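Plikcombe and the numbers that don't add up

2019-10-14

So the club put out its attendance figures for the season so far, and I have questions. They say they're averaging 900 at home. I've stood on the same step behind the north goal since June, when the friendlies started, and I have never once had trouble finding room for my elbows.

I know how it works. Season tickets get counted whether the holder shows up or stays home. Fine, every club does it. But Plikcombe sold those tickets at a deep discount, with Emon paying the difference, and Emon's logo now sits on everything except the ball. A big average helps them both.

The tablecloth, 2 views.
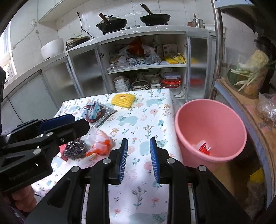
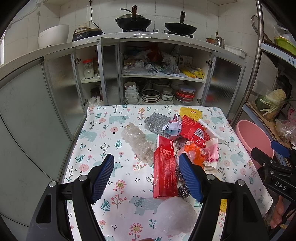

Then there's Riquelme, our new striker. I'd like to believe in him. The match program calls him "the engine of the attack," and he has played almost 90 minutes in total since he signed. He's 26, he looks sharp warming up, and then he sits down again. The coach says he's being managed carefully. For what, the playoffs? Have you seen the table?

Hạnh Nông, who writes the supporters' newsletter and is kinder than I am, thinks we should wait until the Flaretti Cup game before judging anybody. Maybe. I heard the same thing about the last striker, and the one before him — both gone by spring.

I'll be there for the cup game anyway. I've already paid for it, so I suppose I've already been counted.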